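About us at Skallmont
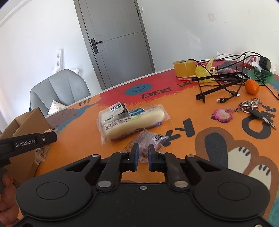

Snacks on the painted table, with a box open at the side.

Hello! I'm Lenni Vuorinen and I run Skallmont, a small snack shop with a packing room at the back and a very brightly painted table in the middle of it. If you've ever had one of our boxes through the post, it was packed on a table like that, probably with the radio on and somebody (me) eating the stock.

I started in June, in the year I left my job at a building society, with a rented unit, a kettle and 11 customers. Four of those were relatives. I'd been ordering cakes and sweets from abroad for years, mostly things I couldn't read the label of, and my cupboards were getting silly. A friend asked if I'd make her up a box for her birthday, then her sister wanted one, and then her sister's whole office did! I spent that first summer cutting tape with kitchen scissors and writing every address by hand. My writing is dreadful, so I'd like to say sorry to the postman on that round.

We send out three boxes now. Curby is the little one, flat enough for most letterboxes, and it's mainly small packets and sweets. Gakora is the one people ask for most, and it always has something soft and bready in it. Osman is the big one for sharing. It takes a fair bit of eating, although I've had emails from people who managed it over a weekend on their own, and I think the world of them.

The soft things are my favourites and they're also a complete pain to pack. A long cake roll in a clear wrapper looks sturdy enough, but put a tin on top and you've got a pancake. So the cakes go in last, lying flat, with the wrapper ends tucked under so they don't snag on the flaps. Small packets go down the sides and in the corners. Anything hard goes at the bottom with a sheet of crumpled paper over it. I've packed a lot of boxes this way and I still sometimes take everything out and start again, usually when I've been clever and tried to squeeze one more thing in.

People ask why we don't use a plain white bench like a proper warehouse. Well, I like colour! The walls in here are pale, the floor is grey, and so is most of January. It does get scuffed, so every so often I go over the worst bits on a Sunday and come home with orange elbows.

I try everything before it goes on the list. Blueberry is the flavour I'm softest on (my mum picked them every summer and we had them on porridge, in pies, in everything), so you'll find it turning up in the boxes more often than is strictly fair. If you can't stand it, put a line in the order notes and I'll swap it for something else. Same goes for coconut, which I quite understand.

Lots of what we sell has packaging in Chinese, Japanese or Korean, and we put an English sheet in each box with the ingredients and allergens written out. Please do read it, especially if you've got an allergy in the house. If something on the sheet isn't clear, email me before you open the packet and I'll look it up for you. I'd much sooner answer a question than have you guessing.

We're still small. There were 194 boxes in our busiest week, the one before Christmas, and I didn't sit down until the Friday. We passed 1,000 orders altogether last year and marked it with a cake that was, for once, baked in my own oven and rather burnt on one side.

What else? Boxes are plain brown cardboard and we reuse the ones our stock arrives in when they're a decent size, so yours might turn up with someone else's label half peeled off it. Orders placed before noon go the same day, Monday to Friday. You can collect from the unit if you're nearby, but please ring the bell twice as it's a long way from the packing room to the door and I don't always hear the first one.

If you'd like to suggest a snack, send it over using the contact form. The list of suggestions is pinned up next to the kettle and I do work through it, slowly, from the top.

Lenni

Page last updated 7 May 2025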